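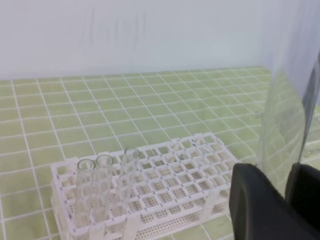
19/02/2023
Wet bench, Mamport room

Sunday in the lab with the kettle to myself, and I finally got to the glassware! I've been wanting to do this since the Dultano soil jobs finished, because the racks had turned into a place where tubes went to be forgotten. So the whole bench got cleared, the green mat came out (creases and all, it's still the best surface we have for glass) and everything went through the wash.

Wash, for whoever does it next: warm water with the lab detergent, bottle brush, two rinses from the tap, one from the deionised carboy, then upside down on the pegs. Don't use the big brush. It's got a bare wire end and I'm fairly sure that's what has been starring the bottoms of the tubes. I've binned it. The narrow one with the tufted tip is lovely to use and gets right into the curve.

Out of 100 tubes in the drawer I'm keeping the ones with clean rims and no scratches you can catch with a fingernail. Chips went straight in the glass bin. A few had old marker on them that came off beautifully with a bit of ethanol on a wipe, so if you've been tossing those, please stop, they're perfectly good.

Now the rack. I'm very happy with the white plastic two-tier ones and I'd like us to standardise on them for the settling tests. The top plate is all square openings and the bottom plate is full of little holes, so drips go through and you can see straight down to the floor of the thing. With the old solid block I was forever lifting tubes to check whether there was water sitting under them. It rinses in seconds too, just hold it under the tap and shake.

Layout for the Powell sediment run, which I want to start Monday week:
- Start from the left end of the rack, always.
- Front row is samples. Next row back is blanks.
- Work to the right as the batch grows. Leave the far end clear for spares.

I tried it with three empties, two in the front row and one behind and a bit to the right, to see if I could read the position at a glance from a stool. I can! Having the blank set back makes it obvious which one it is, even with nothing in it. Clear glass over white plastic over green is a lot of lattice to look through, though, and an empty tube almost vanishes except for the highlights down the side and the rim. Once there's muddy water in them this stops being a worry, but for the blanks I'd like a dot of coloured tape just under the rim. Blue for blanks? Yellow gets lost under our lights. Will try blue.

Batch size. Been going back and forth on this. 20 was too many last May, the first tubes had settled before I'd finished filling the last and the readings were a mess. I'm going with 12, filled in two goes, timer started on each go. That also leaves heaps of elbow room in the rack, and I won't knock a neighbour every time I lift one out. (Colour of the supernatant against the white wall behind the bench is excellent, by the way. Much nicer than holding them up to the window.)

Turning the rack on an angle to the bench edge is worth a go as well. I'd always set it square out of habit, but with it running away from me on the diagonal I can reach the second row without my sleeve dragging over the first. The grid lines on the mat make it easy to put it back in the same spot after a rinse. Might mark the corners with tape if it works out.

Plurnine labels: the sheet in the top drawer is the freezer kind and the glue goes gummy in warm water. Took me ages to scrub off. Please use the paper ones on anything that's going back through the wash.

To do
- blue tape, narrow roll
- replacement bottle brush, narrow only
- top up deionised carboy, it's down to the tap
- write the row order on a card and stick it above the bench
- ask if the Powell jars can come unfrozen this time
- dry run with tap water and a pinch of silt before the real samples go anywhere near it

Tubes drying on the pegs overnight, please leave them where they are.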